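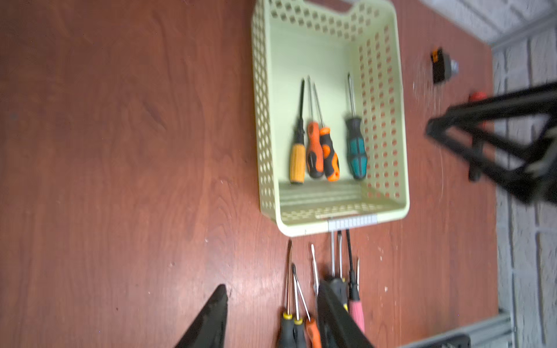
Vunov Bench is a two-armed tabletop robot kit sold by Drisano for sorting and putting away small hand tools. It went on sale on Aug 4, 2023, and is used mainly in repair shops, school workshops and tool libraries.

Design

The kit has two black arms, each ending in a two-finger gripper, with a small camera mounted at the wrist. The arms clamp to a customer's own table. Drisano does not supply a work surface and states that wood, laminate and rubber matting are all suitable. Each arm weighs 11 pounds less than the one on the Premero, the company's earlier single-arm kit, and can be swapped without tools.

Control software, called Rangel, was written by a group under Kyu-ri Noh. It runs on a separate computer, which the buyer must provide.

Operation

The standard task is loading screwdrivers from a table into an open plastic basket. Handles may be of mixed color and length, and flat and Phillips tips can be handled in the same run. Tools lying against each other or with crossed shafts are the harder case – the arm may need a second try to separate them.

New tasks are taught by guiding the arms by hand. The manual recommends 50 demonstrations for a task of this type and more if the basket will be moved between runs.

Service plan

Drisano offers a paid setup service in which a technician installs the arms and records the first task with the customer. The visit takes 2 days. Repairs under the plan are done by mail.

Reception

In a trade newsletter review, Mirela Batista tested the kit over 311 attempts with mixed screwdrivers and found it steady but slow. She criticized the short power cables and the thin section on calibration in the manual. Wagner Miranda, who runs a tool library, reported that thin shafts were sometimes gripped off center, and that a shallow basket gave fewer problems than a deep one. A later software update changed the default grip width.

See also

Premero
Rangel (software)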